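About Calton Fittings Supply

We have read plenty of About pages, and most of them say the same thing. Passionate team, customer first, solutions for every need. We doubt anyone has ever bought a hose fitting on the strength of that, so we'll stick to what we do.

Calton sells metal fittings, nuts and couplings to repair shops and small plants. We opened in Holten 18 years ago with one counter and a phone. The counter is longer now and the phone is the same one.

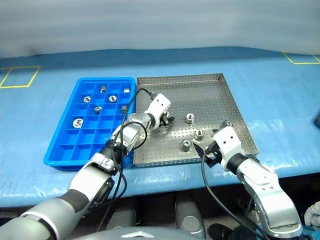 We stock over 200 part types. Bigger catalogs exist, and we're not convinced they help. A long list is easy to print – keeping the parts on the shelf is harder. If we're out, we tell you when you call, and we won't sell you a "near match" unless you ask for one.

People ask about our quality badge. We don't have one. We looked at a few and they seemed to measure paperwork. Send a part back within 12 weeks and we'll refund it.

Our second branch, on Frimpong Road, opens at 7 in the morning. Drarkia orders are picked up there on Tuesday. No delivery yet, and we won't promise a date.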